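Povitz Quiet Desk Fan, after one hot spring and half a summer

13 July 2020

I bought the Povitz in February, when no sane person is shopping for a fan, and paid 24 dollars for it at the Ukdale outlet. It had a dented box and a very stern "no returns" sticker, so I figured I'd be writing a cranky review by now. I'm not! I love this thing.

I do PC repairs and upgrades on the side, so most of my day goes by sitting still and squinting at small screws. A fan that roars makes me crazy after an hour. My old Gesside had one speed (hurricane) and it blew every receipt I owned onto the floor.

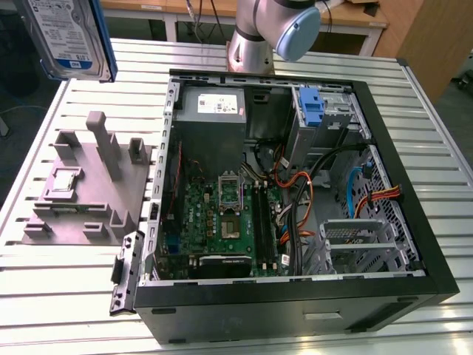

Noise

There are 3 speeds. The lowest one I can't hear over the fridge in the next room, and that's where it stays most days. Medium is a soft whoosh, fine for phone calls. High has a faint tick to it -- mine does, anyway, and it went away for a while when I tightened the little nut behind the grille, then came back. I've stopped caring.

Airflow

Better than it looks. On medium I can feel it from across the desk, and the head tilts far enough back to push air up over my monitor. It swings a full 90 degrees if you pull the knob up, though it pauses at each end like it's forgotten something. Papers stay put on low. On high, weigh them down.
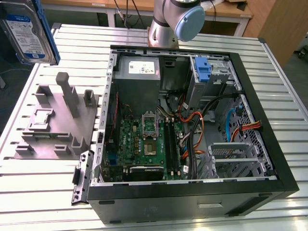 Cleaning and cord

The front grille pops off with two clips, no screwdriver, and the blades wipe down in a minute or so. Do it more often than you think, mine was furry by May. The cord is my one real gripe: it's short! I had to run an extension behind the desk, and for a fan sold as a desk fan that's just silly.

Should you get one?

If your room is big, no, go for the Yusuf tower fan my sister swears by (louder, but it moves a lot more air). For one person at one desk I'd buy the Povitz again, even at full price. The booklet says the motor is good for 3000 hours, so ask me again next summer.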